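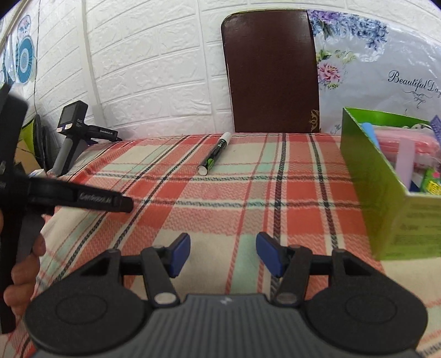
Jaws wide open, marker on the tablecloth, second unit in hand on the left.

Hi all,

Sorry for the slow reply, I wanted to have the grippers out on the table before I answered, otherwise I'd only be guessing. The earlier message is quoted in bits below and I've put my answers in between.

> We've just taken on a pair of the hand-held grippers for the Lostberg
> job and the jaws on one of them don't seem to open as far as on the
> other. Is there a proper way to set the zero, or do you just close
> them and hope?

Close them and hope is how I started, and it cost me an afternoon! What I do now is open the jaws as far as they'll go without forcing anything, write down the reading, then close them gently until the two blue pads just meet and write that down too. Do it three or four times. On my best one the open reading comes out at 1,523 every time and the difference between open and closed is 1,078, and if either of those wanders I know something has come loose. Your numbers won't match mine, so don't chase them – you only want yours to stay the same from one day to the next.

If one side opens less than the other, look at the linkage before you touch any settings. The two sides should mirror each other. Mine had a bit of fluff wound round one of the lower pivots and it was enough to hold that arm back. Tweezers, a soft brush, done in a minute. I'd leave oil well alone, it creeps on to the pads and then you're cleaning those as well.

> What do you use as a test object? We've been using a steel block and
> it keeps slipping out.

A marker pen, cap on. It's light, it's round, and if the pads aren't meeting squarely it swivels in the grip and you see it straight away. I lay it down at an angle so I have to turn my wrist to get it, and I pick it up once by the barrel and once by the cap end. A steel block is asking a lot of pads you haven't cleaned yet. Wipe them with a barely damp cloth, let them dry properly and try the block again, you may find it behaves.

> Does the surface matter? Han's guide says plain white only.

I've read that guide too and I don't agree with it. A plain white top is fine for the zero check, but after that I want pattern under the thing. I use a plaid cloth with plenty of lines in it and I get far fewer tracking dropouts than I ever did on the bare desk. Pull the cloth fairly flat though. A fold under the tip will stop you getting down to a thin object and you'll blame the gripper.

> Last one, how often do you redo all this?

Start of every session, and again if one gets knocked. I had been doing it once in October and then forgetting, and when I went back through the Lileo recordings there were roughly 159 clips where the jaw reading never got back to zero. All from the same unit, all fixable, but what a dull evening that was.

Two more things while I'm at it. Put a bit of coloured tape on each handle and in your notes, because they look identical once they've been put down and you will mix them up. And look at where the cable goes before you start, I've dragged a whole Brisoto charger off a shelf by reaching too far.

If yours still opens short after the brush and tweezers, send the list your open and closed readings from both units and we can compare. Does anybody have a source for spare pads, by the way? Mine are all right for now but I'd like a set in the drawer.

Cheers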